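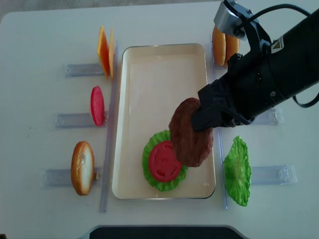 *Patty im Zweifingergreifer, schräg über der Tomatenscheibe*

**Ticket 197: Patty verkantet beim Ablegen, Vergleich alte und neue Finger**
Gemeldet von: Ignacio Oyelaran
Standort: Wultonau
Status: in Bearbeitung

Liebe Kolleginnen und Kollegen bei Prirton,

erst einmal vielen Dank für die schnelle Antwort auf meine etwas wirre erste Meldung. Ich hatte da noch alles durcheinandergeworfen (Kamera, Controller, Greifer) und versuche es jetzt der Reihe nach, auch wenn ich bekanntlich nicht der Kürzeste bin.

Wir vergleichen gerade zwei Fingersätze am selben Arm, die schmalen von Erkach und die breiteren von Benavides. Aufgabe ist unser Burger aus Modellteilen: Salat, Tomate, Patty und so weiter aus den durchsichtigen Haltern nehmen und auf dem Tablett stapeln. Mit Salat und Tomate bin ich wirklich zufrieden, da nehmen sich die beiden Sätze nichts. Beim Patty wird es leider schwierig. Mit den Erkach-Fingern dreht es sich nach dem Anheben um die Greifachse und kommt schief über dem Stapel an.

**Was ich schon probiert habe**

- Greifkraft in kleinen Schritten erhöht. Das Drehen wird weniger, dafür drückt sich die Oberfläche ein, und das möchte ich den Teilen nicht zumuten.
- Wartezeit nach dem Schließen auf 2.000 ms gesetzt. Kein Unterschied, also wieder zurück auf den alten Wert.
- Handgelenk langsamer gefahren. Sieht hübsch aus, hilft aber nicht.
- Firmware am Controller neu eingespielt, wie von euch empfohlen. Danach war die Nullposition der Finger verstellt, die habe ich neu angelernt. 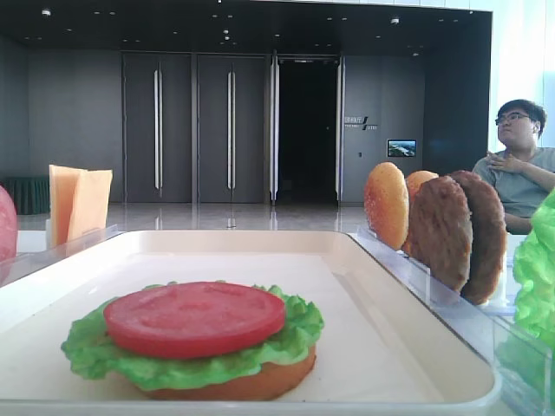 Die Reihenfolge beim Stapeln spielt nach meinem Eindruck keine Rolle. Ich habe es mit und ohne Unterbrötchen laufen lassen, und der Fehler kommt in beiden Fällen. Auch die Kamerakalibrierung würde ich inzwischen ausschließen, denn die Greifpunkte bei Tomate und Käse sitzen sauber, und die werden ja aus demselben Bild gerechnet.

Von 14 Durchläufen mit den Erkach-Fingern lag das Patty bei 2 so, wie ich es haben wollte. Mit dem Benavides-Satz war es deutlich besser, da kann ich aber noch keine ordentliche Zahl liefern, weil mir mittendrin eine Schraube an der Fingeraufnahme locker geworden ist und ich die Werte davor nicht mitzählen möchte.

**Nachtrag, 5. Apr. 2019**

Heute habe ich mir das Greifen selbst noch einmal in Ruhe angesehen, also den Moment am Halter, und ich glaube, da liegt der Hund begraben! Das Patty kippt schon, bevor es überhaupt angehoben wird. Die Finger fassen zu weit oben, und das zweite Patty steht so dicht daneben, dass ich mit dem Anfahrwinkel kaum Spielraum habe.
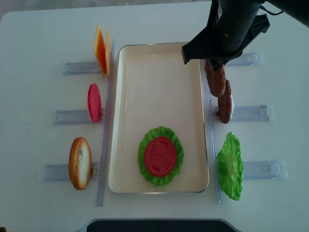 *Greifer am Halter: oberes Patty gekippt, das untere steht senkrecht*

Meine Fragen dazu:

1. Kann ich den Greifpunkt für eine einzelne Teileklasse nach unten versetzen, ohne die anderen anzufassen? Im Menü finde ich nur den globalen Versatz.
2. Gibt es für die Erkach-Finger weichere Auflagen, die auf die alte Aufnahme passen?
3. Lohnt es sich, die Patties weiter auseinanderzustellen, oder verschiebt mir das die Haltererkennung?

Die Logdateien von beiden Fingersätzen lade ich nachher hoch, die vom Benavides-Satz erst ab dem Nachziehen der Schraube. Wenn ihr lieber telefoniert, gern auch das, ich bin am Nachmittag im Labor.

Herzliche Grüße aus Wultonau
Ignacio Oyelaran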